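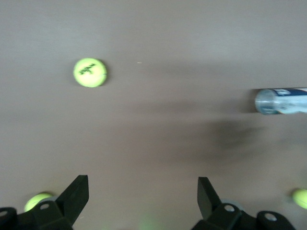 Walk-through checklist for the sorting bench, Grivon site, with comments written in as we went. The bench is where the returned sports and lunchroom goods come to be sorted, and since August the arm has done the picking while our people do the feeding, the checking and the odd rescue. It's a good bench for learning on, because tennis balls and a clear plastic water bottle lying on its side ask quite different things of the same two black fingers, and anyone who spends a morning beside it starts to see why we fuss so much over items 4 and 5. Please read the comments as well as the marks. The marks go to Climitz for the yearly file, but the comments are really for whoever is on the bench next.

Date of walk-through: December 30, 2018
Area: Grivon, sorting bench and packing end
Last full check: August
Form number: 1592
Marks used: OK, Needs work, Not checked

Getting to the bench

1. Walkway clear on both sides of the bench
OK
Comment: Much better than in August, when the empty totes were living on the floor. The new rack has fixed that, and thank you to the packing crew, who put it together at the end of a very long shift.

2. Floor line visible and people know what it means
Needs work
Comment: The line itself is fine on the packing side but worn nearly away by the feeding side, where everybody turns on their heel. Two of the newer people told us they thought it marked where the totes go. It marks where you stop while the arm is running. We'll repaint it, and in the meantime would the shift leads please walk each new starter along it.

3. Emergency stop within reach from both standing spots
OK
Comment: Pressed from each side, arm stopped each time, reset needed a person at the panel as it should. One of the taller folks had been hanging a jacket on the post. There's a hook by the door now.

The table and the gripper

4. Gripper fingers tight, square and free of grit
OK
Comment: Power off and locked before anyone put a hand near. Screws checked against the paint marks, none had moved. There was a bit of dried juice on one fingertip, wiped off with a damp cloth. Please keep to the damp cloth. The orange spray from the cleaning cupboard leaves a film, and after that the bottles slide.

5. Soft goods and bottles both gripped at the correct setting
Needs work
Comment: The balls are forgiving and will put up with nearly any squeeze. Thin bottles won't. We found the setting had been left on firm after a run of balls, and a bottle came up with a good dent in it. No harm done, but a full one could burst over the table and over the person standing there. The setting is on the second page of the panel, which is a silly place for something people need so often, and we've asked Cledex whether it can be moved to the first.

6. Tabletop clean, dry and not shiny
OK
Comment: The matte top is wearing well. Keep the polish away from it, please, however kindly it's meant. Fluff off the balls does gather during a run, so give it a brush at every break.

7. Lighting over the table
Needs work
Comment: The arm throws a shadow over the part of the table it's working on, and the people checking have told us they lean in to see past it. Leaning in is exactly what we'd like them not to do. A second lamp on the feeding side would soften it a good deal. Request number 593 has gone in, and if you don't hear anything by the time the next crew rotates through, do chase it.

8. Loose items kept from rolling off
OK
Comment: The low lip along the front edge is doing its job. If something does get over it, leave it on the floor until the arm has stopped. We saw one person dart forward out of pure good manners, and we had a friendly chat.

The people side

9. Everyone on the bench trained and signed off
Needs work
Comment: There are 20 names on the sign-off sheet and a couple of regulars whose names aren't there at all, though they clearly know the work. They learned from a neighbour, and learned it well, but they still need the session. Esfahani can run it on site and it takes 58 minutes with the practice part included.

10. Standing, lifting and breaks
OK
Comment: This is where the work has changed the most. Before the arm came, sore wrists were the usual complaint, from all the reaching and grabbing. Wrists are hardly mentioned now, and we're very pleased to hear it. What came up instead was stiff necks and tired feet, and several people said the watching wears them out in a way the grabbing never did. The shorter turns at the checking spot seem to help. The mats are a hit too (somebody has asked for one at home!). Swap spots at each break, even if you're comfortable where you are.

11. Noise and talking
OK
Comment: You can hold a conversation at the bench. A few of the older hands miss the way the line used to chat when everyone stood elbow to elbow, and we think that belongs on a safety form as much as the floor line does, given how many small hazards used to get mentioned in passing. The feeding spot and the checking spot now face each other, which was the crew's own idea.

12. People know how to report a bad pick or a near miss
Needs work
Comment: The book is there and the pen is there, but the last entries are nearly all in the same handwriting. We asked, kindly, and heard that some people worry a note about the arm will be taken as a mark against their own shift. It won't be. The dented bottle in item 5 should have been in the book and wasn't, and it's the sort of thing we most want to read about.

13. First aid kit stocked
OK
Comment: Eyewash is in date. Bandages topped up.

14. Guard panel at the back of the arm
Not checked
Comment: Pallets were stacked against it and we didn't want to hold up the afternoon truck. To be looked at before the next run, and the pallets are to stay off that wall from now on.

To be done before the arm is started again: items 5 and 14. Items 2, 9 and 12 belong to the shift leads, and item 7 waits on the lamp. Put your initials beside each one when it's finished, and leave the form in the tray by the panel.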